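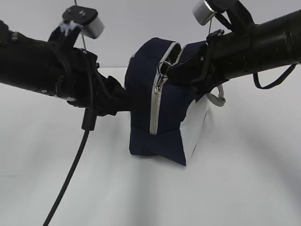
공유 5 · 댓글 2
작업 노트 검색어를 입력하세요 검색

남색 도시락 가방, 세워 놓고 넣기
2020년 1월 19일 일요일, 작업실

지퍼부터 적는다. 어제까지는 크기와 안감 이야기만 잔뜩 써 놓고 지퍼는 한 줄로 넘겼는데, 오늘 하루 종일 이 가방을 붙들고 있어 보니 이 가방의 성격은 거의 다 지퍼가 정하고 있다. 앞면을 비스듬히 가로질러 내려오는 연회색 지퍼. 보통 보냉 가방은 윗면을 ㄷ자로 돌려서 뚜껑처럼 여는데, Ferkley 시제품은 위에서 시작해서 앞판을 타고 아래쪽까지 내려온다. 처음 도면을 받았을 때는 솔직히 멋 부린 줄 알았다. 써 보니 너무 좋다! 위에서 내려다보면서도 속이 보이고, 앞에 앉아서도 속이 보인다. 도시락 가방 속을 손끝으로 더듬지 않아도 된다는 게 이렇게 편한 일인 줄 몰랐다.

대신 대각선이라서 생기는 버릇이 있다. 지퍼를 끝까지 내리면 앞판 한쪽이 힘을 잃고 바깥으로 눕는다. 절반 조금 넘게만 내리면 입구가 세로로 길게 벌어지고 몸통은 그대로 서 있다. 이 "절반 조금 넘게"를 말로 설명하기가 참 어려워서, 안쪽 시접에 초크로 작은 표시를 해 두고 그 지점을 기준으로 삼았다. 다음 시제품에서는 지퍼 테이프에 점 하나를 박음질로 넣어 보고 싶다. 회색 테이프에 회색 실이면 티도 안 날 것이고, 아는 사람만 아는 점이 될 텐데 그것도 꽤 귀여울 것 같다.

지퍼 손잡이에는 작은 은색 고리가 달려 있다. 손톱이 짧은 사람, 장갑 낀 사람, 한 손에 가방끈을 든 사람 모두 이 고리 덕을 본다. 여닫이 시험은 Tahiri 쪽에서 2000번을 채웠다고 들었고, 거기서 온 시험편을 보니 테이프 올이 조금 일어난 것 말고는 멀쩡했다. 고리 쪽이 먼저 벌어질 줄 알았는데 내 예상이 틀렸다. 기분 좋게 틀렸다.

치수와 재료 메모

몸통 높이 23cm. 바닥은 네모에 가깝고 윗부분은 둥글게 넘어간다. 겉감은 짙은 남색, 옆은 흰색 패널. 흰 패널은 때가 탈까 봐 모두가 한 번씩 말렸던 부분인데 나는 끝까지 찬성이었다. 남색만 있으면 책상 밑이나 자동차 뒷자리에서 가방이 그늘에 묻혀 버린다. 흰 면이 하나 있으면 가방이 어느 쪽을 보고 있는지 금방 안다. 앞뒤가 헷갈리지 않으니 지퍼 찾는 시간이 줄어든다. 때는 닦으면 된다.

안감은 은박. 보온재는 두께 5mm 짜리를 썼다. 더 두꺼운 것도 대 보았는데 곡선 부분에서 주름이 뭉치고 지퍼가 그 주름을 물려고 해서 포기했다. 은박은 만질 때마다 바스락 소리가 나고 금방 구겨진다. 구겨진 자국은 펴지지 않는다. 처음에는 아까워서 조심조심 다뤘는데 한나절 쓰고 나니 어차피 다 구겨져 있고, 그 상태가 이 안감의 본모습이라고 생각하니 마음이 편해졌다. 다만 모서리를 접어 박은 곳은 따로 봐야 한다. 거기서 갈라지기 시작하면 물기가 보온재로 들어간다.

손잡이끈은 회색이고 옆에서 둥글게 나온다. 길이는 지금이 딱 좋다. 손목을 넣고 들면 가방이 허벅지에 부딪히지 않는다. 문제가 있다면 끈이 부드러워서 가방을 세워 두었을 때 옆으로 축 처진다는 것. 물건을 넣을 때 끈이 입구 쪽으로 넘어와 있으면 꼭 한 번은 걸린다. 넣기 전에 끈을 바깥으로 젖혀 두는 것을 첫 순서로 정했다. 별것 아닌데 이걸 정하고 나서 일이 훨씬 매끄러워졌다.

도시락통은 Plusance의 뚜껑 있는 통, 연한 세이지색이다. 높이 82mm. 이 색이 참 예쁘다. 은박 안에 들어가 있으면 주변이 다 반짝여서 통이 더 차분해 보인다. 가방 색을 고를 때 이 통을 옆에 두고 골랐으면 흰 패널 논쟁도 좀 짧아졌을 것 같다.

넣는 순서

오늘의 본론. 도시락통, 바나나, 빵. 세 가지를 어떤 순서로 어떻게 세워 넣을지 정하는 날이었다. 빵은 연출용 모형을 썼다. 껍질에 하얀 가루 뿌린 느낌까지 내 놓은 모형이라 볼 때마다 배가 고프다. 모형은 눌리지 않으니까 눌림에 대한 이야기는 예전에 진짜 빵으로 해 본 기억에 기대어 적는다.

통이 먼저다. 무겁고 네모난 것이 바닥을 잡아 주어야 가방이 선다. 빈 가방은 생각보다 잘 서지만 바닥이 살짝 들떠서, 위에서 뭔가가 건드리면 뒤로 기우뚱한다. 통이 들어가는 순간 그 들뜸이 없어진다. 손을 놓아도 불안하지 않다. 이 차이가 꽤 커서 나는 이제 빈 가방에 가벼운 것부터 던져 넣는 사람을 보면 말리고 싶어진다.

통을 넣을 때 은박이 같이 말려 내려가는 일이 잦다. 통 모서리가 안감 윗단을 물고 내려가는 것이다. 한쪽 모서리를 먼저 바닥에 닿게 하고 나머지를 눕히듯 내리면 안 걸린다. 다 내린 다음에는 입구 쪽 은박을 한 번 쓸어 올려 준다. 이걸 빼먹으면 지퍼가 은박 끝을 씹는다. 지난 9월 첫 시제품 때 그렇게 안감을 한 장 버렸다. 그때 표시해 둔 파란 테이프가 아직 재단대 서랍에 붙어 있다.

바나나는 통을 넣은 다음이다. 휘어진 모양이라 어디에 둬도 어색할 것 같은데, 이 가방에서는 의외로 제자리가 있다. 통 옆으로 세워 넣고 휜 등을 가방 벽 쪽으로 보내면 둥근 윗부분과 곡선이 얼추 맞는다. 딱 맞는 순간의 그 느낌이 정말 좋다. 반대로 등을 통 쪽으로 보내면 꼭지와 끝이 벽을 밀어서 앞판이 불룩해지고 지퍼가 빡빡해진다. 꼭지를 위로 할지 아래로 할지도 해 봤는데 꺼낼 때를 생각하면 위가 편하다. 꼭지를 잡고 쑥 올리면 된다. 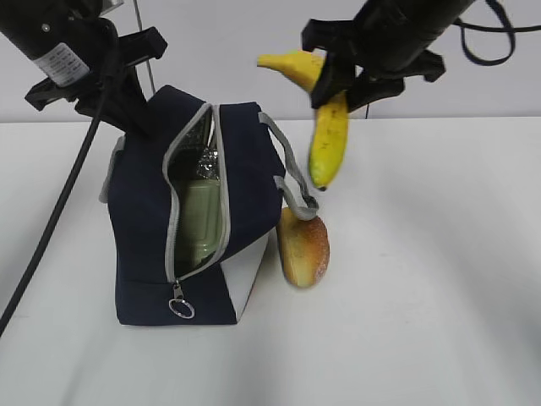 바나나를 빵보다 먼저 넣어야 하나?
먼저 넣는 편이 낫다. 바나나는 길고 휘어 있어서 입구가 비어 있을 때 각도를 틀기 쉽고, 빵은 마지막에 남은 틈으로 곧게 내려도 들어간다.

빵을 먼저 넣고 바나나를 나중에 넣는 순서도 해 보기는 했다. 들어가기는 들어간다. 그런데 바나나를 돌릴 자리가 모자라서 꼭지가 은박을 긁는다. 은박에 긁힌 줄이 생기면 그게 계속 눈에 들어와서 괴롭다. 게다가 진짜 빵이면 그 과정에서 옆구리가 눌린다. 겉이 바삭한 빵은 부스러기가 전부 바닥으로 떨어져서 통 밑에 깔리고, 나중에 가방을 뒤집어 털어야 한다. 털어 본 사람은 안다. 보온재가 들어간 가방은 뒤집기가 쉽지 않다!

대기 자리 이야기도 적어 둔다. 아직 넣지 않은 것을 어디에 두느냐가 은근히 중요하다. 처음에는 가방에서 멀찍이 늘어놓았는데 팔을 뻗고 돌아오는 사이에 입구가 도로 오므라든다. 가방 바로 옆, 입구를 가리지 않는 쪽에 두는 게 제일 낫다. 길쭉한 것은 가방 옆면에 기대어 세워 두면 자리도 덜 차지하고 집을 때도 바로 잡힌다. 눕혀 두면 굴러간다. 다만 끈 밑에 기대어 놓은 것은 집어 올릴 때 끈을 같이 끌고 올 수 있으니, 이때는 살짝 바깥으로 뺐다가 올린다.

입구 벌리기

한쪽을 잡아 주는 것과 안 잡아 주는 것의 차이를 오래 들여다봤다. 앞판 왼쪽을 가볍게 눌러 주고 있으면 지퍼가 훨씬 곱게 내려간다. 천이 따라 내려오지 않기 때문이다. 혼자 급하게 한 손으로 내리면 지퍼보다 가방 윗부분이 먼저 따라 숙여지고, 그러다 통째로 앞으로 넘어온다. 아침에 다들 이렇게 열고 있을 것이다. 나부터 그렇다.

그래서 왼쪽에 나와 있는 회색 천 탭을 다시 보게 됐다. 원래는 상표 자리쯤으로 생각하고 넣은 것인데 위치가 조금만 달랐으면 잡는 탭으로 훌륭했겠다. 길이도 지금은 살짝 짧다. 손가락 두 마디가 걸릴 만큼만 길어지면 왼손으로 탭, 오른손으로 지퍼 고리를 잡고 양쪽으로 쫙 열 수 있다. 이 생각이 들자마자 자투리 천으로 탭을 하나 더 만들어서 시침핀으로 꽂아 봤는데, 와, 정말 다르다. 열리는 소리부터 다르다. 다음 판에는 꼭 넣자. Ferkus에 보내는 수정 도면 맨 위에 이걸 적겠다.

물건이 들어간 뒤에는 입구를 굳이 잡고 있을 필요가 없다. 통이 바닥을, 바나나가 벽을 받쳐 주니까 가방이 스스로 벌어져 있다. 이게 이번에 제일 신났던 부분이다. 빵 차례가 되면 위에서 곧게 내리기만 하면 된다. 서두르지 말고, 빵의 둥근 끝을 아래로 해서, 입구 가장 넓은 곳에 맞추어 내린다. 중간쯤에서 한 번 멈춰 벽에 닿는지 느껴 보고 나머지를 내린다.

빵이 길면 끝이 가방 위로 솟는다. 눌러 넣고 싶은 마음이 들지만 누르면 안 된다. 살짝 뽑아서 각도를 조금 눕히고 다시 내리면 통 위의 빈 공간을 찾아 들어간다. 그래도 솟으면 그건 빵이 긴 것이다. 그럴 때는 그냥 빵 끝이 보이게 열어 두고 들고 다녀도 나쁘지 않다고 생각한다. 보냉은 포기하는 셈이지만 빵은 원래 차갑게 둘 음식이 아니고, 빵이 삐죽 나온 도시락 가방은 보기에도 즐겁다.
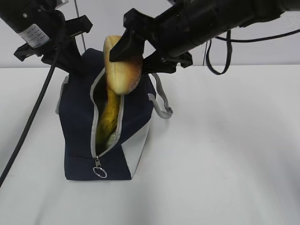 닫기와 꺼내기

닫을 때는 아래에서 위로 올라가는 지퍼라 마지막 구간이 둥근 윗부분이다. 여기서 손이 한 번 멈춘다. 곡선 구간에서 지퍼 고리를 당기는 방향을 위에서 뒤로 바꿔 줘야 하는데, 익숙해지기 전에는 계속 위로만 당기게 된다. 힘으로 당기면 테이프가 울고 옆의 파이핑이 뒤틀린다. 방향만 바꾸면 손가락 하나로도 올라간다. 곡선을 지금보다 조금 더 완만하게 잡으면 이 멈칫하는 지점이 없어질지도 모르겠다. 대신 윗부분이 납작해지니까 바나나 꼭지 자리가 줄어든다. 이건 종이로 본을 떠서 비교해 봐야 알 일이다.

꺼내는 순서는 넣는 순서의 반대로 하면 되는데, 실제로는 사람들이 바나나부터 빼려고 한다. 색이 제일 눈에 띄기 때문인 것 같다. 남색 가방에 은박에 노란색이니 손이 가는 게 당연하다. 그래도 빵을 먼저 빼는 게 낫다. 바나나를 먼저 당기면 빵이 그 자리로 기울어지면서 통 뚜껑 위로 눕는다. 눕는다고 큰일 나는 것은 아니고, 다시 세워서 꺼내면 된다.

통을 꺼낼 때 은박이 딸려 올라오는 문제는 아직 못 풀었다. 통 바닥과 은박이 착 붙는다. 바닥에 얇은 판을 하나 깔아 볼 생각인데 판이 들어가면 바닥이 더 단단해져서 서는 힘도 좋아질 것 같다. 두 가지가 한꺼번에 해결되면 정말 좋겠다. 안 되면 바닥 안감만 다른 천으로 바꾸는 방법도 있다.

Youssra Filali에게

이 노트를 볼 것 같아서 여기에 바로 쓴다. 흰 패널 삼각형 말인데, 지금 모양에 나는 아주 만족한다. 남색과 만나는 선이 비스듬해서 앞의 지퍼 선과 잘 어울린다. 처음 그림에서는 패널이 네모였던 것으로 기억하는데 누가 바꿨는지 몰라도 큰 칭찬을 받아야 한다. 아래 시접 쪽은 천이 두꺼워서 바늘이 버거워하니 거기만 한 겹 덜어 낼 방법을 같이 찾아 주면 좋겠다.

그리고 안쪽에 작은 그물주머니를 달자는 네 의견, 나는 반쯤 넘어갔다. 숟가락 넣을 자리가 없다는 말이 맞다. 다만 그물이 바나나 꼭지에 걸릴 것 같아서 망설이는 중이다. 뒷벽 위쪽에 얕게 달면 어떨까. 숟가락이 눕는 방향으로.

끈은 건드리지 말자. 처지는 것만 빼면 완벽하다. 처지는 것도 넣기 전에 젖혀 두면 되니까, 설명서 첫 줄에 한마디만 넣으면 될 것 같다.

다음에 할 것

- 왼쪽 탭을 길게 만든 것으로 교체해서 다시 열어 보기
- 지퍼 테이프 안쪽에 박음질 점 넣기, 실은 회색
- 바닥판 두 종류(뻣뻣한 것, 휘는 것) 잘라 두기
- 윗부분 곡선 완만하게 고친 종이 본
- 진짜 빵으로 한 번 더. 부스러기 많은 것으로 사 올 것
- 바나나 대신 귤이나 사과를 넣으면 통 옆 자리가 어떻게 되는지
- 은박 모서리 접힌 곳 돋보기로 보기

귤은 벌써 궁금하다. 동그란 것은 굴러 들어가 버려서 오히려 통 뒤로 숨을 것 같다. 그러면 꺼낼 때 가방 속을 더듬게 되고, 이 지퍼의 좋은 점이 반쯤 사라진다. 귤은 통 위에 올리는 편이 나을까? 내일 점심을 그렇게 싸 와 봐야겠다.

초크 표시는 지우지 말고 그대로 둘 것. 자투리로 만든 탭은 시침핀이 꽂힌 채로 재단대 두 번째 서랍에 넣어 두었으니 서랍 열 때 손 조심.

댓글 2

탭 길게 하는 거 찬성이에요. 왼손잡이도 한번 열어 보게 해 주세요. 저는 고리를 왼손으로 당겨서 느낌이 다를 것 같아요.

진짜 빵 시험하는 날 꼭 알려 주세요. 남는 빵은 제가 책임지겠습니다!

최근 노트
보온재 두께 비교, 곡선 부분 주름
Ferkley 흰 패널, 얼룩 닦기 해 본 것
Plusance 통 뚜껑 여는 힘
Tahiri 지퍼 시험편 받은 날
회색 손잡이끈 길이 정하기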